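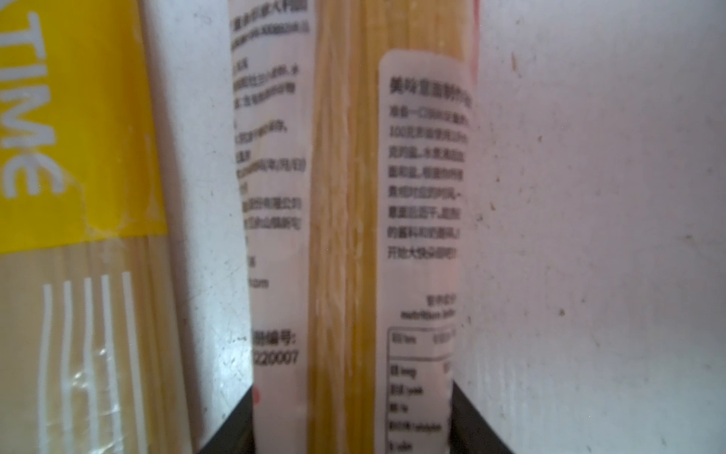 꽂아만 뒀는데 지난달 전기요금이 눈에 띄게 줄었다, 의심하지 말고 일단 써 보라는 댓글이 달렸다. 그럴 수도 있다. 다만 지난달은 11월이었고 에어컨을 끈 지 한참 된 때다. 요금이 줄었다는 말과 기기가 요금을 줄였다는 말은 따로 확인해야 한다.

콘센트형 절전기를 집에서 검증하는 방법

필자는 Dullik이라는 이름으로 팔리는 절전기를 놓고 적지만, 비슷한 제품이면 순서는 같다. 필요한 것은 유효전력(W)과 누적 전력량(kWh), 역률을 모두 보여 주는 콘센트형 측정기와 공책이다. 필자는 Alva 측정기를 쓴다. 전류(A)만 나오는 측정기는 쓰지 말 것. 이유는 뒤에 나온다.

1단계. 고지서부터 치운다
고지서 금액에는 누진 구간, 검침 기간의 날수, 할인 여부가 섞여 있다. 보아야 할 숫자는 사용량 kWh다. 판매 페이지의 후기는 대부분 금액만 적어 놓았는데, 그것으로는 아무것도 알 수 없다.

2단계. 부하 하나를 잰다
2,000W 전기히터를 측정기에 꽂고 온도조절 기능이 중간에 꺼지지 않도록 최대로 맞춘다. 한 시간 동안의 kWh를 적는다. 그다음 절전기를 같은 회로의 옆 콘센트에 꽂고 똑같이 한 시간을 잰다. 전압이 조금씩 흔들리니 두 값이 완전히 같지는 않다. 그래서 순서를 바꿔 한 번 더 잰다. 멀티탭을 쓴다면 정격 용량을 먼저 확인하고, 자신이 없으면 더 작은 가전으로 한다.

3단계. 모터가 든 가전을 잰다
판매자들이 좋아하는 시연은 선풍기나 드릴에 전류계를 물려 놓고 절전기를 꽂는 것이다. 전류가 뚝 떨어진다. 속임수는 아니다. 안에 든 콘덴서가 무효전력을 보상하면 전류는 줄어들 수 있다. 그런데 가정용 요금은 유효전력량으로 매긴다. 절전기와 선풍기를 측정기 뒤에 같이 물리고 W 값을 보면 된다. 역률은 올라가는데 W는 그대로라면 요금도 그대로다. 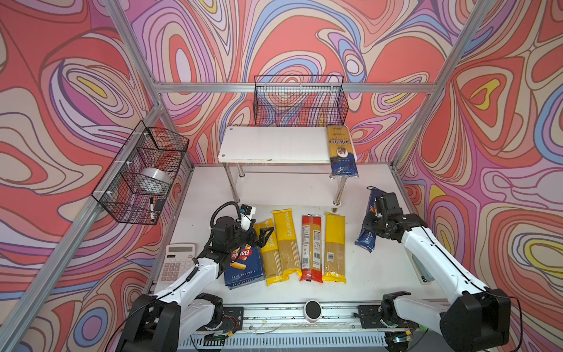 4단계. 집 전체를 4주 동안 잰다
절전기 없이 2주, 꽂고 2주. 매일 같은 시각에 계량기를 읽어 적는다. 손님이 온 날, 세탁기를 평소보다 많이 돌린 날, 기온이 크게 바뀐 날은 옆에 표시해 둔다. 가능하면 꽂고 빼는 일을 다른 식구에게 맡기고 본인은 언제 꽂혀 있는지 모르는 편이 낫다. 절전기를 산 사람은 불을 더 열심히 끄고 다닌다.

5단계. 차이를 의심한다
절전기가 없던 기간 안에서도 하루 사용량은 들쭉날쭉할 것이다. 두 기간의 평균 차이가 그 들쭉날쭉한 폭보다 작으면 효과가 있다고 말할 근거가 없다. 크더라도 두 기간을 맞바꿔 한 번 더 해 본 뒤에 믿어도 늦지 않다.

시험성적서가 있다는 말이 나오면
성적서는 무엇을 시험했는지부터 읽는다. Latska라는 제품의 판매 페이지에 올라온 성적서는 절연과 온도 상승 시험이었고 절감률은 어디에도 없었다. 안전하다는 서류를 절약된다는 서류처럼 걸어 둔 셈이다. 절감률이 적혀 있다면 전류 기준인지 전력량 기준인지, 어떤 부하에 물렸는지 확인한다. 그 항목이 빠져 있으면 판매자에게 원본 전체를 달라고 한다. 필자는 요청 메일을 보냈고 아직 답을 받지 못했다.

측정값을 댓글로 남길 때는 측정기 모델과 kWh 기록을 함께 적어 주기 바란다. 금액만 적힌 후기는 표에 넣지 않는다.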